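Ticket: Household registration records missing after field upload
Site: Fleststead field office
Program: Oder (land mediation and seed distribution)
Opened by: Ghazal Bakhtiari, field data officer
Assigned to: Carys Watkins, systems support
Priority: High
Status: Resolved, one follow-up open

Original report

We registered households in the eastern villages for the December seed distribution. The tablets say everything has been sent. The registration database at the office shows 3,406 households. The paper tally sheets signed by the village chairs come to 3,699. That leaves us 293 short.

I have added up the tally sheets twice and had a colleague do it a third time. The difference is the same each time. We can't print the ration cards until this is fixed, and the trucks are already booked. Some of the missing families are on the returnee side of the boundary dispute, so if they get left off the list it is going to look deliberate. Please treat this as urgent.

Carys Watkins, 8:40 a.m.

Got it. A few questions before I touch anything.

Are all the missing households from the same villages, or spread out?
How many tablets were used?
Did anyone log out, reset or reinstall the app on a tablet after the last upload?

Please don't reset any of the tablets, even if the app asks you to. Put them on charge and leave them alone for now.

Ghazal Bakhtiari, 9:25 a.m.

They are not spread out. I checked by village and all of them come from the three villages along the river. The other villages match the tally sheets exactly.

The river villages were done by one team with two tablets. Nobody has reset them. One of them did show a yellow message on the last evening, and the team leader pressed OK. He doesn't remember what it said.

Carys Watkins, 10:10 a.m.

The yellow message is most likely the duplicate warning. I looked at the server log for that evening. The upload came in as two batches. The first was accepted in full. The second was received, but part of it went to the hold table and never reached the main one. The hold table is where records go when the server thinks it already has that household.

I count 293 records in hold, so I'm fairly confident nothing has been lost. They just aren't being counted or shown to you.

What I don't know yet is why the server thinks they are duplicates. 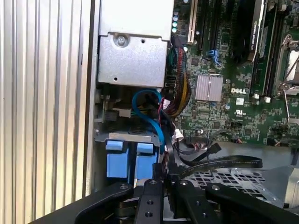
Each household gets an ID made from the village code, the tablet number and a running number. If two tablets share a tablet number, they will produce the same IDs. Could you open Settings, then About, on both river tablets and tell me the device number on each?

Ghazal Bakhtiari, 10:35 a.m.

Both say 3.

Carys Watkins, 10:42 a.m.

That explains it. One of the two was set up by copying the other, and the device number was copied along with everything else. Do you know when that was done?

Ghazal Bakhtiari, 11:05 a.m.

We borrowed one from the Burnwood office when ours broke in the rainy season. Burnwood set it up for us from a backup of our own tablet so that we would have the village lists. I have told them.

Will the records be mixed up? My worry is that family A on one tablet has the same ID as family B on the other, and one of them has been written over.

Carys Watkins, 11:30 a.m.

No. The server doesn't overwrite. It keeps the first one and holds the second. I opened 20 of the held records and compared them with the accepted ones that have the same ID. In every case the head of household, the household size and the plot reference were different. They are separate families and both versions are complete.

Steps from here:

1. I make a copy of the database.
2. You change the device number on the borrowed tablet to 8, which is free.
3. I give the held records new IDs using 8 and release them in one batch.
4. You check the village totals against the tally sheets before any cards are printed.

Step 2 has to be done before anybody registers another household on that tablet.

Ghazal Bakhtiari, 11:50 a.m.

Device number changed to 8. I restarted the tablet and it still says 8.

Carys Watkins, 1:15 p.m.

Records released. The main table now shows 3,699. Please check by village.

Ghazal Bakhtiari, 2:40 p.m.

All three river villages match. I also picked names from the tally sheets and searched for them one by one, and they all came up with the right plot reference. We will start printing cards this afternoon.

One more thing. The mediation team uses the same IDs in their land claim files, and they took an export before the fix. Tsolakis, the plot mapping tool, was loaded from that export.

Carys Watkins, 3:05 p.m.

The IDs already in that export haven't changed, so nothing in the claim files needs correcting. The river households that were on hold will be missing from the map, though. Please ask the mediation team to take a fresh export and load it again before the next boundary meeting. Tsolakis accepts over 2,000 rows per file, but it gets slow, so split it by village.

Follow-up (open): add a check to the server that rejects a tablet if its device number is already in use, with a message that says so in plain words. Assigned to Carys Watkins.

Ticket closed by Ghazal Bakhtiari, 4:20 p.m.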